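September 2020

From the Trirnholm Women's Health Circle

Hello again, friends, and thank you for all the kind notes after the last newsletter. I read every one of them, some of them twice, and I am slowly getting back to those of you who asked questions. Grab a cup of something, this one runs a bit long (they always do, I know!). 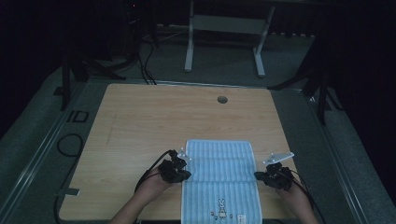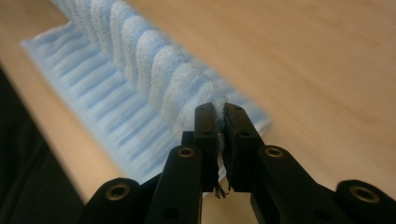

Living with a tired thyroid

A good many of you wrote in about this after Nesma Fahmy mentioned hers on our August call, so I asked Nesma if she would mind my telling a little more of it, and she said go right ahead. She had been cold for most of a year. She wore a cardigan in July, she was asleep on the couch by 7, and her hair was coming out in the shower. She put it down to work and to having a teenager in the house, and so did everyone around her, me included, I'm sorry to say.

It was a plain blood test at her yearly checkup that caught it. Her thyroid was underactive, and her doctor started her on a low dose of the replacement hormone and had her come back for another test after six weeks. She had hoped to feel like herself by the weekend, poor thing. It took more like 11 weeks and one change of dose before she noticed that she had gone a whole afternoon without wanting to lie down.

A couple of things she wishes she had known. She takes her tablet first thing with plain water, and her pharmacist told her to leave a gap before coffee and to keep her calcium and iron pills well away from it, at least four hours. She had been swallowing the whole lot together with breakfast! She also keeps her results in a little notebook with the dates, so that when she sees a different doctor she can hand it over and save herself the explaining.

Please do talk to your own doctor before you change anything you take. Tiredness can come from so many places, and what suited Nesma may not suit you at all.

Our next call

Khadija Belkadi will be leading the evening call this month while I'm at my sister's. The topic is sleep, and Zineb Morsy has promised to tell us how she got on giving up her afternoon naps. We have room for 12, so write to Khadija if you'd like a place, and do let her know if you can't make it after all so she can offer it to someone on the list.

Take care of yourselves, and keep writing.

Dilruba Thambiah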